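Home | Guides | Cats | Dogs | Small Pets | Contact

Setting Up Your Cat's Microchip Feeder, Part 2: Registering the Chip and Training the Lid

2020-11-22
By the Witbridge pet tech desk

63 shares | 20 comments

By now you should have the Kirodow feeder out of its box, batteries in, bowl clicked down. If the lid is still taped shut, go back to Part 1 and peel that off first (I forgot on my second one and spent ages blaming the motor). I run two of these at home, one for a cat on kidney food and one for a cat who would love to be on kidney food.

Registering the chip

1. Put the feeder on a hard, level floor. Carpet makes it rock, and a rocking feeder scares cats.

2. Keep it well away from the fridge, the microwave and any other feeder. I leave a good long stride between my two. Closer than that and they seem to confuse each other.

3. Press the green button on the back once and let go. The lid opens and the light starts to blink.

4. Put a spoonful of something really good in the bowl. Not the diet food, not yet!

5. Shut every other animal out of the room. The feeder saves the first chip it reads, and it isn't fussy about whose.

6. Let your cat walk up and eat. When the light goes solid, the chip is saved. Wait for her to leave, and the lid will close by itself.

Note: If the light blinks and blinks and nothing happens, your cat may be reaching in from the side. Push the feeder against a wall so the only way in is under the arch. Chips can wander a bit under the skin too, so if she's eating happily and still not being read, ask your vet's office to scan her and tell you where it's sitting.

Caution: Never hold a cat under the arch to make it read. You'll get scratched, and she'll hate the thing for weeks. 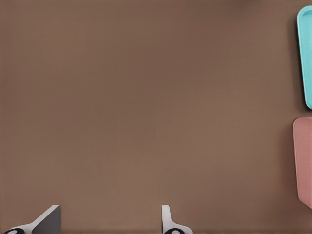 Training the lid

The feeder has a training mode with four stages, and I'd use all of them, even with a bold cat. My old boy needed every minute of it.

7. Hold the green button until the light turns orange. You're in stage one, and the lid stays open all the time. Feed normally for a few days.

8. Press once for stage two. Now the lid twitches a little when she walks away. If she bolts, go back to stage one and give it another couple of days.

9. Press again for stage three, where the lid closes halfway. Most of the trouble happens at this point, so do it on a quiet weekend if you can.

10. Press one more time for stage four, the full open and close. When she's had several calm meals in a row, hold the button until the orange light goes out.

Caution: Keep a second bowl handy during training. A cat that stops eating for a whole day needs a call to the vet, and that goes double for a heavy cat or one on medication. Don't wait to see if she gets hungry enough.

Setting the portion

11. The De Luca scale tray slides in under the bowl with the arrow facing you. Turn it on with the bowl empty and let it settle on zero.

12. Add the food slowly. The tray takes up to 400 grams, bowl not included, and it'll flash if you go over.

13. Use the daily amount your vet gave you and split it between meals. The chart on the food bag is only a starting point.

Note: The Joseck wet food insert is a little taller than the standard bowl. Mine scraped the lid until I pressed it down hard at both ends, and you want to hear it snap.

Looking after it

Wash the bowl every day and wipe the arch with a damp cloth. Don't spray anything on the reader. I change the batteries every April whether they need it or not, and I've had about 2000 openings out of a set with plenty left. If the light turns red, change them that day, as a weak battery can leave the lid shut at dinner time.

Next: Part 3, Two Cats, One Feeder

Back to Guides | Print | Leave a comment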